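Lists > fundraising-events > Messages > Wednesday venue / auction lots

We use cookies to keep you signed in and remember your list settings. Accept | Manage

Re: Wednesday venue / auction lots

All, quick one from my phone, sorry for the typos. Grultcombe hall is confirmed for the gala, doors at 7. Deposit went over this morning.

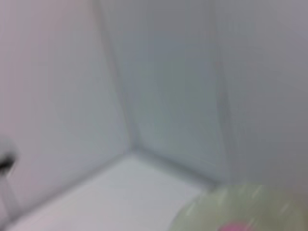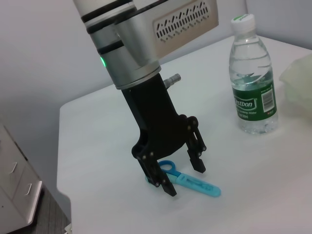
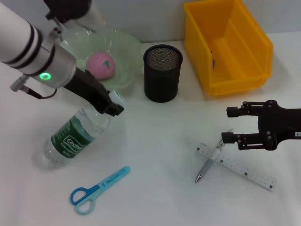

Seating first. We're at 54 tickets paid, and the hall will let us go up to 200, but I don't want a half empty room so I've asked them to set up the smaller side and keep the divider closed. Can always open it if sales pick up after the radio mention.

Now the question from last night:

> Do we have the singer or not? The poster says "special guest" and
> people keep asking me who. Also is the Ideck quiz still before the
> auction or did that move? And where did we end up on the total
> from the spring cruise night, I need it for the program.

Singer: yes, but the agent wants the name kept off everything until Wednesday noon. So "special guest" stays. Please don't guess on Facebook. She's doing 15 minutes, two songs and a hello, then photos by the stage door. No meet and greet beyond that, I asked twice.

Quiz: moved. Auction goes first now while everybody is still awake, quiz after dessert. Ideck are fine with it, they just want their banner up by the bar.

Cruise night total was $1694 after the band got paid. Use that one, not the number in teh old newsletter, that was before costs.

Auction lots still to come in: signed guitar, the Farnero weekend for two, dinner at Santoso. Farnero say the voucher is in the mail. Dinner is for four people, not six, so whoever has the lot sheet pls fix.

Still need someone with a van for the raffle stuff, and a second mic. Ours cuts out.

Will send the running order tonight if I get home at a normal hour. Reply to the list and not just me pls, my inbox is a mess

> Also, are we dressing up? Last year was confusing.

Yes. Dressy but no black tie.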